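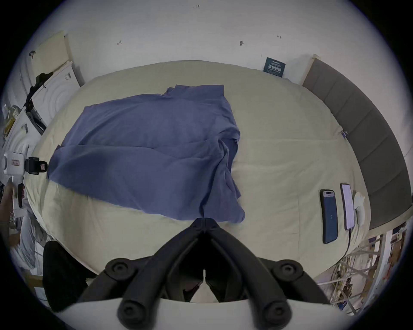
3.2 Garments and folding surface

Clothes were folded on a bed, over a pale sheet, since most people in our home survey (Aguirre and Meijer) said that's where they do it. Tables came a distant second. Soft surface matters – cloth sinks a little, sleeves drag, and a fold pressed flat on a mattress springs back more than on wood. Long-sleeved tops were the worst for this. A sleeve that twists under the body has to be pulled out before anything else, and folders often skipped that step and paid for it later. Small everyday stuff was left lying on the bed too, phones for instance, so the usable area was less then the full mattress. See Onishi for the same effect on sofas.

Lifting is a separate problem. Once a piece is up it hangs and bunches to one side, and the folder loses sight of the hem (Figure 3).
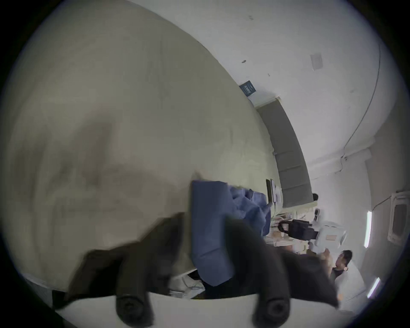
Figure 3. Blue cloth held up, upper part folded over and bunched to the right. Large greyish-beige fabric beside it.

3.3 Scoring

Each fold scored by two raters, Peñalver and R. Aguirre, on the Llorente scale, max 15. Edges, sleeves, overall shape. Total of 1,859 folds, of which almost 1,000 were tops. Disagreements of 3 points or more went to a third rater. Crumpled starts and flat starts are reported seperately.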